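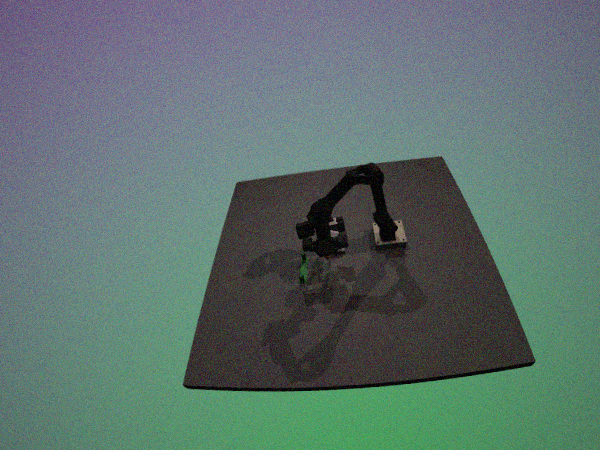

The Tavon cell in simulation, arm parked over the green part.

2021-03-30

I have been putting off writing up the rebuild of the Drillby cell model, mostly because half the notes were on paper. The physical cell is down for a gearbox swap on axis two, so the model has had all of my attention this month. What follows is the setup as it stands, in the order I did it, with the numbers I will want the next time something drifts.

The base frame came first. The old model had the arm mounted at the world origin with a fudge offset of 30 mm buried in the tool definition. It worked until somebody touched the tool definition. The base plate is now its own body with its own frame, the slab is a fixed body under it, and the arm is attached to the plate by a single fixed joint. If the plate moves, the arm moves with it and the tool stays as measured. I zeroed all the joints, checked each link frame against the drawing, and found one link with its inertia tensor expressed about the wrong point. Iqra Paracha had flagged that link in January as the likely source of the wobble on fast stops. She was right, and I owe her a coffee.

Joint limits next. The limits in the file were the catalogue limits. The real controller has soft limits set inside those, and a path that clears in the model but faults on the floor is no use to anyone. I copied the soft limits across by hand from the controller backup and wrote the backup's file name in a comment beside them.

Physics settings. The step was too coarse for the fingers. At 200 Hz they would sink into a part on closing and then pop out, taking the part with them. I tried stiffening the contact first and made it worse. Raising the rate to 914 Hz (an odd figure, left over from a sweep, and I have not bothered to round it) fixed the sinking, at a cost in run time I can live with. Friction on the finger pads is still a guess. Stojan Hoxha has a pull gauge and has promised me a proper value.

The renderer is set to low samples, which is where the grain comes from. I leave it low while tuning. A clean render takes up to 30 times as long and tells me nothing about contact. The backdrop is a plain gradient with no geometry in it, so there is nothing out there to collide with or to load.

With the frames sorted I moved to the tool approach. The tool has to come down vertical among the parts without brushing the neighbours, and the crossbar above the fingers has always been the awkward bit, as it sticks out on both sides. The collision shape for it was a single box around the entire tool. Generous, and it meant the planner refused approaches that the real cell does all day. I broke it into separate shapes for the column, the crossbar, the end knobs and each finger.

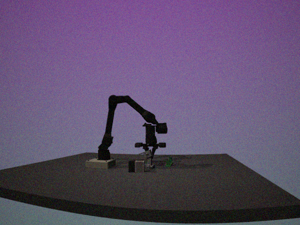 Low view of the approach check: fingers down among the parts, green one off to the right.

The low view is the one I use for finger height. From overhead the shadow makes it hard to judge the gap, and I have twice been fooled into thinking a tool was touching when it was well clear. Dropping the viewpoint close to table level settles it. I still log the clearance numerically, but a glance catches a flipped tool frame faster than a column of figures does.

I then ran 413 approaches from random start poses. All but two completed. Both failures were the planner taking the elbow the long way round and running into a soft limit, which is correct behaviour with a poor choice of seed. I now seed from the last good pose and have not seen it since.

Still to do:

Replace the pad friction with Stojan's measured value.
Re-measure the plate on the real cell once the gearbox is back in, and update the base frame to match.
Move the Vondgate export script to the new body names. It looks up the base by its old name and fails without a message.
Check whether the Kos controller reports joint angles before or after backlash compensation. The manual says both, in different chapters.

The old model is archived under its original name with "do not use" added to the end. If you have a copy from before the rebuild, delete it, and check your tool definition for that 30 mm offset before you load the new one.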